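5 月补货说明写在最前面:四格立式文件架(黑色,带抽屉底座)又有了,这批到了 38 个,白色的还没影儿,别等。想直接看规格的往下拉,想听我唠叨的就顺着看。

## Gasel 四格立式文件架(黑,带抽屉)

我卖文具收纳卖了这么多年,说句心里话,立式文件架是最难写的一类东西。笔好写,本子也好写,摸一下就有话说。文件架呢?一个塑料架子,几块隔板,下面一个抽屉,往桌上一摆,完了。可偏偏来店里问得最多的就是它,而且问的人都带着一种"我家桌子已经没救了"的表情,哈哈。

我自己桌上这个用了挺久了,黑色的,四格,侧板上有一排排椭圆孔,底下的抽屉是深灰色的,正面一个小圆拉手。刚到货的时候我嫌它黑乎乎的,想着浅色木桌配白色多好看,就留了一个样品在自己桌上凑合,结果凑合到现在也没换。黑色有个好处,灰尘擦一下就没了,圆珠笔划到也看不出来。白色那款我也用过一阵,复印件上的墨粉蹭上去,拿湿巾擦半天还是一块灰,看着就烦。

### 竖着放和摞着放

我以前是摞派,坚定的摞派。所有纸都往一个地方堆,最上面的是最新的,最下面的是去年的,要找什么就整摞抱起来翻。合同、说明书、打印出来的资料、学校发的通知,全在一起。后来有一次为了找一张保修单,翻了一个下午,翻出来三份同样的租房合同复印件,保修单夹在第二份里面。那天晚上我就把样品架子从库房拿上来了。

竖着放的好处是抽一份不用动别的。坏处也有,我得老实讲:薄纸会塌。单独几张 A4 放进格子里,站不了多久就弯腰了,软塌塌地往前趴。解决办法很土,对折一下再放,或者套个硬一点的文件夹,再或者一格里塞得满一些,让它们互相撑着。我最左边那格放的就是对折的纸,反正是不太常看的东西,折痕也无所谓。

厚的一摞就别硬塞了!真的,这个我收到过好几次反馈,说隔板被撑歪了。它的隔板是插在槽里的,没有胶,你塞进去一本字典那么厚的打印稿,它当然要歪。特别厚的资料,我建议拆成两份,分两格放,中间夹张彩纸做记号。要是正在看、天天要翻的,那就干脆放在架子前面的桌面上,看完再拆再收。

### 怎么分格

四格听着不多,用起来其实够了。我试过好多分法,按月份分过,按颜色分过,还按"急不急"分过(最后全是急的,那个分法就废了)。现在的分法是这样:

- 第一格:存着就行、一年看一次的
- 第二格:正在办的
- 第三格:要读的,打印出来还没看的
- 第四格:要寄出去或者还给别人的

第三格永远最满。我这个人有个毛病,屏幕上的长文章看不进去,非得打印出来,拿荧光笔一行行画。画完了又舍不得扔,觉得画都画了,扔了等于白看。所以如果你也是这种人,买之前想想清楚,四格可能很快变成"三格要读的加一格别的"。

抽屉呢,我放订书钉、回形针、便利贴、荧光笔。别指望放本子,它不深。抽屉拉出来的时候没有阻尼,也没有限位,用力过猛会整个出来,回形针撒一地。我撒过,我妈也撒过。拉的时候悠着点。

### 规格和价钱

- 品牌:Gasel
- 颜色:黑色架体,深灰抽屉
- 格数:四格,隔板插槽固定,可以拆下来洗
- 材质:塑料
- 适用:A4 竖放、横放都行,横放会露出来一截
- 货号:1077
- 组装:要自己装,不用工具,先装底座再插隔板

价格看购物车里显示的,运费满额免。Plaline 也有一款外形差不多的,我店里两款都卖过,Plaline 的侧板是实心的,看着更板正,可是搬的时候没地方抠手指,满载的时候特别滑。Gasel 这款侧面有孔,手指一勾就能挪。为了这个孔我就选它了,个人喜好,你喜欢实心的也没毛病,留言我帮你调货。

### 装的时候注意

说明书是一张小纸片,图画得很小,字更小,我给你翻译成人话。底座先放平,抽屉先别装进去。侧板对准底座两边的卡口往下按,要听到咔的一声,没响就是没到位,再按。隔板从上往下插,有一头稍微圆一点,圆的朝前。全插好以后再把抽屉推进去。我第一次装反了顺序,先装的抽屉,结果侧板怎么都按不下去,还以为是次品,差点给厂家写信骂人。

隔板不想要四格的可以少插一块,变成三格,其中一格是宽的,放文件盒正好。多出来的那块别扔,放抽屉底下垫着,哪天又想要了还找得到。

### 退换

开箱两周内都可以退,盒子别撕烂就行。到货少隔板的,拍张照片发我,我直接补寄,不用把整个寄回来折腾。卡口断了的也给换侧板。用了半年以后觉得"还是摞着好"的,这个我帮不了你,送朋友吧。

### 整理一次要多久

总有人问我,架子买回来了,那一堆纸怎么办?我的建议是不要挑一个大日子搞什么大扫除,那样一定半途而废。每天坐下来,从最厚的那摞开始,拿在手里先把边捻开看一眼,标题认得出来的就不用逐页翻,直接决定去哪一格。认不出来的才抽出来看。我自己一摞差不多一杯茶的工夫。

手边先腾一块空桌面出来,哪怕只有一张纸那么大也好,不然刚分出来的又混回去了。小东西别跟纸抢地方,我桌子左边另外放了一个半透明的白色抽屉柜,顶上带分格托盘,瓶瓶罐罐都归它管,手机就搁在它前面。两样东西一个管纸一个管杂物,分工清楚了,桌子才守得住。
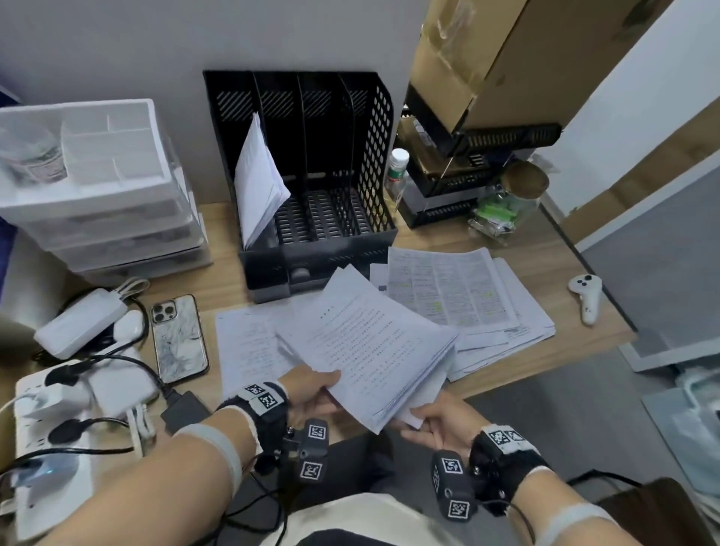 Sibel Karabulut 留言说,她买的就是这款,四格用到第二个月就满了,后来发现大半是重复打印的东西,同一篇资料她打过三遍,清掉以后反倒空出一整格。她还问隔板能不能单独多买两块,想把宽的那格再隔细一点。

回一下 Sibel:隔板可以单买,但是底座上的槽就那么几道,多买了也没地方插,所以别花这个钱。想再分细,用硬卡纸剪一块放进去就行,我第三格里就塞了一块旧挂历的封底,挺结实的。重复打印这事我太懂了……后来我在打印前先去第三格里翻一眼,省了不少纸。

Ataberk Yalçınkaya 问的是能不能两个并排放。可以,侧面没有凸出来的地方,贴得很紧。不过两个之间没有卡扣连着,抽文件的时候会各动各的,底下垫一条防滑垫就好了。叠着放不行!别试,上面那个没有地方卡,一碰就滑下来。

还有人私信问 Uçar 那款带盖的什么时候有。厂家给我的说法是还在改模具,我不敢替他们答应日子。想要的在页面底下登记邮箱,到了我群发。白色的四格也在同一个登记表里,勾一下颜色就行,两个都想要的就都勾上。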